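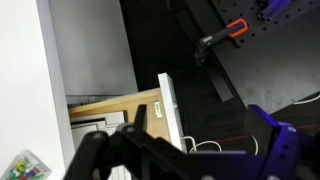
Câmera no punho e abertura de gavetas: por que minha taxa de sucesso não bate com a do artigo?

Publicado em 22 de junho de 2020 em Robótica > Manipulação > Aprendizado por imitação

marcelo_tvr

Estou tentando reproduzir no laboratório um resultado de aprendizado por imitação para abrir e fechar gavetas. O método é o que o pessoal chama de Grida: uma política treinada só com demonstrações teleoperadas, entrada de imagem da câmera do punho mais a posição das juntas, saída em deslocamentos do efetuador. Sem modelo da gaveta, sem marcador, sem sensor de força.

Minha montagem: braço de seis eixos, garra paralela preta de dois dedos, câmera pequena presa perto da garra. A gaveta é de um gabinete branco comum, com frente branca e lateral de madeira clara. Coletei 338 demonstrações, treinei com os hiperparâmetros da publicação e rodei 117 tentativas de avaliação. Deu certo em 59. O artigo relata bem mais do que isso, com menos demonstrações do que eu usei.

As falhas que anotei:

- a garra chega na altura certa, mas para antes de encostar na frente da gaveta
- a garra encosta e escorrega para o lado
- a gaveta abre um pouco e a política fica parada, sem decidir se continua puxando ou se solta

O último caso é o mais comum. Acontece quase sempre com a gaveta já entreaberta. Se eu empurro o braço com a mão alguns centímetros, ele volta a se mexer e às vezes termina a tarefa.

Já tentei aumentar o número de épocas e diminuir a taxa de aprendizado. A perda de validação caiu e o sucesso no robô não mudou. O código de controle roda em cima do Salto, versão estável. Alguém passou por isso? Vale a pena coletar mais ou o problema é outro?

Kaj Hauksdóttir
Resposta aceita

Trabalhei com uma variante desse método em outubro e tive o mesmo sintoma. Antes de coletar mais, eu olharia três coisas, nesta ordem.

Primeiro, as pausas nas demonstrações. Quem teleopera costuma parar um instante quando a gaveta começa a ceder, para conferir se a garra está bem encaixada. Nesses quadros a ação gravada é praticamente zero. A política vê uma imagem de gaveta entreaberta e aprende que ali a resposta é ficar quieta. Como ela não tem memória, a imagem seguinte é igual, a ação é zero de novo e o braço trava. O fato de ele voltar a andar quando você o empurra combina com isso: a imagem muda e ele sai do trecho ruim.

Para conferir, faça um histograma da norma das ações. Se houver um pico grande perto de zero no meio dos episódios, remova esses quadros e treine de novo. No meu caso, 13 demonstrações concentravam boa parte das pausas, todas da mesma pessoa, que estava aprendendo a usar o controle. Tirei as 13 inteiras em vez de editar. Não corte os quadros parados do fim do episódio se você usa a parada como sinal de término.

Segundo, a ambiguidade entre abrir e fechar. Você escreveu que quer as duas coisas. Se os dois tipos de demonstração estão no mesmo conjunto e a política não recebe nenhuma indicação da tarefa, uma gaveta aberta pela metade tem duas ações corretas, em sentidos opostos. Com perda quadrática, a saída é a média das duas, ou seja, quase nada. A solução mais barata é acrescentar um vetor com a tarefa na entrada (um valor para abrir, outro para fechar). A outra é treinar duas redes. Eu comecei com duas redes porque é mais fácil de depurar.

Terceiro, o que a câmera do punho vê. Na aproximação, a frente da gaveta é uma superfície branca e lisa, e de perto ela não dá quase nenhuma textura para a rede estimar distância. Isso explicaria as paradas antes do contato. Ajuda muito ter uma borda à vista, por exemplo o topo da lateral de madeira quando a gaveta já está puxada. Para a fase com a gaveta fechada, inclinei a câmera um pouco para baixo, de modo que as pontas dos dedos e a borda superior da frente aparecessem juntas. Se mudar o ângulo, tem que coletar tudo de novo, então deixe isso por último.

Sobre a comparação com o artigo: veja no apêndice como eles contam o sucesso. Na versão que eu li, cada tentativa tinha direito a um reinício se o braço ficasse parado. Se você conta como falha toda vez que ele trava, os números não são comparáveis.

prof_anselmo

Concordo com a parte das pausas. Só acrescento a iluminação. Se o laboratório tem luz colorida de algum equipamento batendo na garra, trave a exposição e o balanço de branco da câmera. Com o automático ligado, o branco da gaveta muda de tom conforme o braço se desloca e o fundo escuro entra ou sai do campo de visão. Usamos o driver da Kárason, e o automático voltava sozinho depois de reiniciar. Tivemos que gravar a configuração no script de inicialização.

Também convém variar o conteúdo da gaveta e os objetos em cima do móvel durante a coleta. Se todas as demonstrações tiverem a mesma pilha dentro da gaveta, a rede pode se apoiar nela para saber o quanto já abriu.

rlopes88

Troca a garra. Tive uma Pritano com ponta de borracha e não escorregava. O resto é software, se resolve depois.

marcelo_tvr

Kaj, fiz o histograma e o pico está lá, bem no meio dos episódios de abertura. E sim, abrir e fechar estão misturados no mesmo conjunto, sem indicação de tarefa. Separei em duas redes e tirei os quadros parados. O treino da rede de abertura está rodando agora.

Quanto ao reinício, conferi o apêndice e está escrito lá, eu tinha pulado. Vou repetir a avaliação contando dos dois jeitos, com e sem reinício.

prof_anselmo, a exposição estava no automático. Vou travar antes da próxima coleta. A garra fica a mesma por enquanto.

Kaj Hauksdóttir

Quando repetir, anote também a abertura inicial da gaveta em cada tentativa. Se as falhas que sobrarem estiverem todas numa mesma faixa, colete só nessa faixa.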